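**Progress report, second period: laundry handling trial**
Prepared for: Cenier Fund, programme on work in the home
Prepared by: Xiuying Tang, project lead, Stutora
Period covered: January to April

Dear colleagues,

Thank you for the comments on our first report. You asked us to write less about the equipment and more about the question you are paying for, that is, whether a machine can take over a part of the laundry work in a normal home or in a small laundry shop. I have tried to follow this advice. The technical annex is sent separately to your reviewer.

## Short answer for this period

The machine can pick up one piece of cloth from a flat table and put it in another place. It does this well enough that we no longer stay beside it for each attempt. It can fold a towel if the towel is already lying flat. It can't yet take a piece of clothing from a pile, find out what it is, and fold it in a way a customer would accept. This last job is the one that people want, so we should be modest about the other two.

## What we did

We worked in two places. The first is our own workroom, where we can repeat the same task many times. The second is the back area of Yao, the laundry and repair shop which agreed to work with us in the autumn. The shop gave us one table beside the pressing station, and we could use it in the quiet time after two in the afternoon.

In the workroom we made 149 recorded attempts at the full task, from picking up to putting down the folded piece. The pieces were towels, T-shirts, pillow covers and a few light blankets. We decided at the beginning not to use shiny fabrics or anything with buttons at the front. These are planned for the next period and I prefer to have the simple things stable before.

In the shop we made fewer attempts, because each visit needs preparation and we must not be in the way of the staff. We used only clean pieces that belong to the shop. No customer property was touched by the machine, as agreed in the grant letter.

## Picking up

In my opinion the picking up is the most important part of the work, although visitors always ask about the folding. If the fingers take the cloth in a bad place, everything after this is bad too. A person feels between thumb and finger whether there is one layer or two. Our machine has no such feeling at the moment. It has the camera at the wrist and a value for how strongly the motor pushes, and both of them say very little about layers.

The soft and plain fabrics gave us more trouble than we expected. On a striped kitchen towel the software can follow the stripes and understand where the cloth bends. On a piece with one colour only, it must use the shadows. When the hand comes close, it also changes the light on the cloth, and then a fold can look deeper than it is.

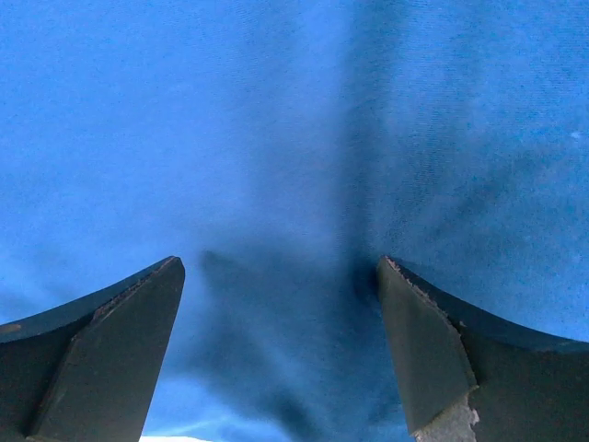
*Figure 1. Wrist camera view of the open fingers at plain blue fabric, with a darker fold in the gap between the tips.*

We changed the approach in the middle of the period. Before, the hand went straight down to the point chosen from the camera above the table. Now it stops a short distance before the cloth, looks again with the wrist camera, and corrects its position to the nearest fold. This makes every pick slower. We accept this for now, as a failed pick costs more time than the second look.

The double layer problem is still open. The machine often takes the front and the back of a T-shirt together when it should take only one of them. With towels this doesn't happen, so the towel results look much better. I ask you not to read the towel results as results for clothing in general.

## Wear of the fingers

The fingers wear faster than we planned. The dark surface is chipped along the edges of the tips, and on one finger a rough patch of lighter material is exposed near the lower part. For the moment we don't know how much this changes the grip. A rough edge could hold the cloth better, but it could also pull a thread, and for a laundry shop a pulled thread is a complaint from a customer.

We asked Cavorau, who supply our finger parts, for a version with rounded tips and a softer cover. They offered to make two sets. We would like to test them against the present ones on the same fabrics before we decide. The cost is inside the line for consumables and doesn't need a change of the budget.

I also want to correct one sentence in our first report. There I wrote that the fingers are "suitable for all household textiles". This was too strong. We had tested them only on towels at that time.

## Folding

When the piece lies flat and the edges are visible, the folding itself is mostly a question of patience. The machine takes a corner, brings it to the other corner, goes back and smooths the cloth with the side of the hand. A towel comes out acceptable. A T-shirt comes out acceptable when a person has first laid it flat with the sleeves open. If we count this help honestly, the machine has saved the person very little, because laying the shirt flat is a good part of the job.

We tried to let the machine do this step also, by lifting the shirt at the shoulders and lowering it slowly on the table. Sometimes the result is nice. More often one sleeve remains under the body and the software doesn't notice it.

## What the shop staff told us

We had a talk with the staff of Yao at the end of the period, on a Thursday when the shop closes early. Their remarks were practical and I think they are more useful than many of our own measurements.

They aren't very interested in T-shirts. Most shirts they press and put on hangers. What takes their time is flat linen from two small guest houses: sheets, towels and pillow covers, all nearly the same. They would accept a slow machine if it could work through the towels alone while they do something else. They would not accept a machine that needs someone to look at it every few minutes, even if it is faster.

They also said the stack matters. A towel can be folded well and still make a bad stack if the folded edge is on the wrong side. Our software doesn't consider this at all. It is not difficult to add, and we will do it first.

## Difficulties and delays

The shop visits started 16 days later than in the plan. The reason was the electrical inspection of the mobile base, which we should have ordered earlier. This is my responsibility. We have recovered part of the delay by preparing the shop table in our workroom, with the same height and a similar lamp.

The light in the shop is another difficulty. In the afternoon the sun reaches the table for a certain time, and the picks become worse. We have put up a simple screen. For a real installation it would be better if the software can manage this without a screen, but I can't promise it for this project.

## Plan for the next period

- Add the stacking rule and test it with guest house towels.
- Compare the rounded fingers with the present fingers, on the same fabrics and with the same number of picks.
- Test one simple way to notice a double layer, by lifting the edge a little and looking from the side.
- Begin with pieces that have buttons, in the workroom only.
- Let the machine work alone on towels in the shop for one whole afternoon, with one of us in the next room.

The last point is for me the real test. If it doesn't succeed we will report it in the same way.

## Request to the fund

We ask for permission to move a part of the travel money to staff time. The shop is closer than the partner we had in the original proposal, so the travel line is used very little, while the preparation of each visit takes more hours than I calculated. The total amount stays the same. A table with the new distribution is attached, and I would be grateful for an answer before we fix the dates of the next visits with Yao.

With kind regards,
Xiuying Tang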